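## Workshop Tips: Setting Up a Tabletop for Manipulation Trials

The following guidance is issued by the Warna laboratory for staff who prepare tabletops for the kitchen-task study. It reflects the results of the November trials, which were supervised by Halima Ezeani and Garba Ugwu.

**Surface.** Wipe the table with a damp cloth and let it dry before the first run. Faint smudges may be left. In the November trials they had no measurable effect on grasp success, while glare from a polished surface did.

**Placement of objects.** Return objects to varied positions between runs. Policies trained on fixed layouts failed when the basket was moved by as little as 5 cm. Where positions were varied, the same policies tolerated shifts of up to 11 cm.

**Lids.** Lay the lid flat and clear of the basket. A lid leaned against the rim is easily knocked during the approach, and the run must then be discarded.

**Unrelated items.** Leave a few objects on the table that have no part in the task. Training without them produced policies that reached for whatever was nearest. Blocks and toy fruit are suitable. Avoid anything that rolls freely toward the edge.

**Soft or knotted shapes.** Toy dumplings should be set in the basket by hand, some of them touching. Grasping one without disturbing its neighbor remained the weakest result of the study, and more runs of this kind are needed. 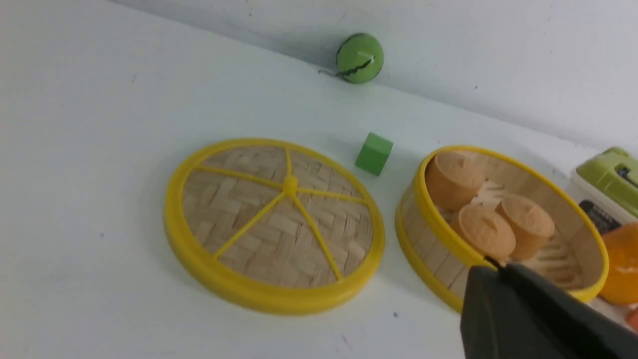

**Wrist camera.** Clean the lens at the start of each session and again after every 7 runs. Check that the cable has slack at full extension of the arm.

**Records.** Enter each discarded run in the Sella log with the cause. Entries left blank for more than 3 days are returned to the operator. Questions on the log go to Anoma Wijesinghe.

Revised 2025-01-19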